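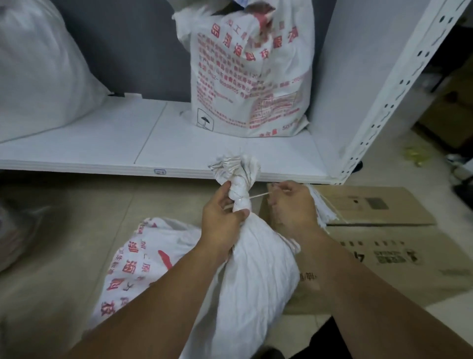 About Zirari

Zirari helps packing rooms and small warehouses decide what automation to buy, what it will cost to own, and what to leave alone for now. We don't sell machines and we take no commission from the people who do.

The company was started by Araceli Arroyo, who ran purchasing for a dry goods distributor, and Hugo Vallejo, who installed robot cells. We are a team of 4, with an office in Gralau.

How we work

Every plan begins with the hand work. Tying a woven sack looks simple until you try to write a specification for it. The cloth is limp, the string is thin, and both hands are busy. A gripper that handles boxes well may be no use at all on a sack neck. 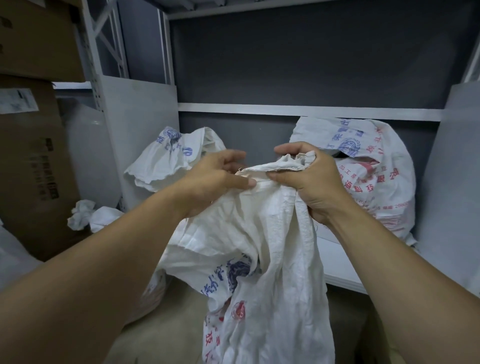
So we time the job first, then price it. A typical budget from us has separate lines for the arm, the gripper, guarding, spare parts, training and floor changes. Quotes often leave out the last two – ask for them in writing.

Our planning sheet has 16 questions and is free to use. For sites that handle fewer than 500 sacks a day, we usually advise waiting or renting, and we put that in the report.

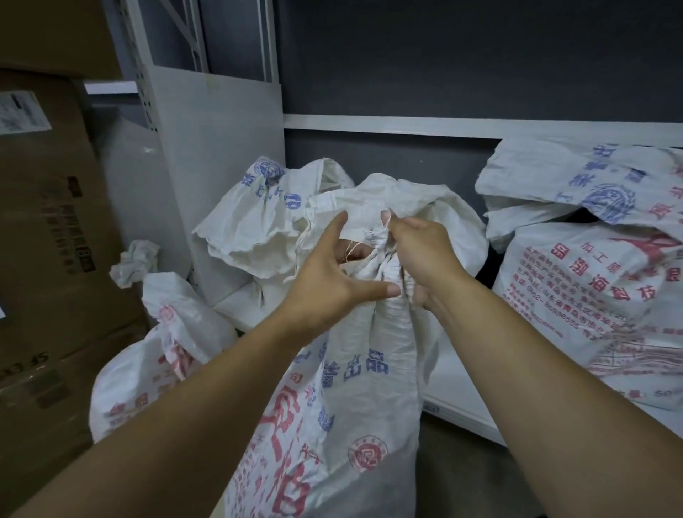

Hand closing with string at a sack shelf.

Who we work with

Recent clients include Roussel, a seed packer, and Javik, a parts warehouse. Javik bought 2 palletizing arms on our plan and kept its sack closing manual.

To book a site visit, write to Araceli with your floor plan and any quotes you already have.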